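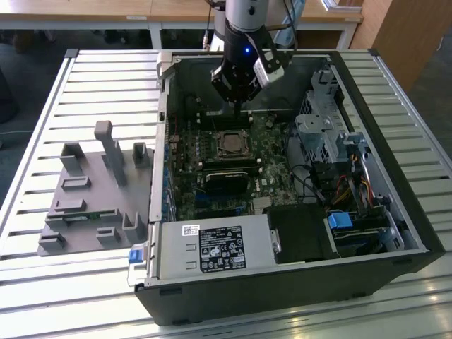

Page 103

6 June 2019

Had the old Dell on its side with the panel off for most of the arvo. Ha-neul reckons it will make a decent machine for the shed. I have my doubts. The CPU socket is sitting there empty with its little metal frame and lever, and a board without a processor is a tray for collecting dust, whatever colour you paint the future.

Makberg want $189 for a "refurbishment bundle", which as far as I can work out is a used chip, a stick of memory and a sticker. Mal-soon bought one in February and swears by it – but she also swears by magnetic bracelets.

The blue clips are good, I'll grant them that. Blue means pull here, apparently, and for once somebody in a design office has thought about people with fat fingers. The drive cage I trust less. All those holes in it and still a tangle of red, yellow and black leads hanging off the side.

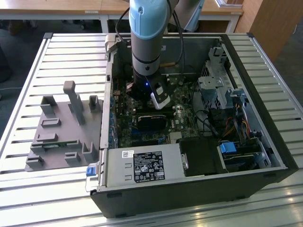
Is it worth putting a graphics card in an office tower this old? Only if the card is already lying about and the power supply can feed it.

Pirjo asked me the first half and I gave her the second, and she wrote it on the back of the Makberg brochure. I won't be spending the $189. Must ring Joon-young about his spare processor, and check it suits the socket before he talks me into lunch.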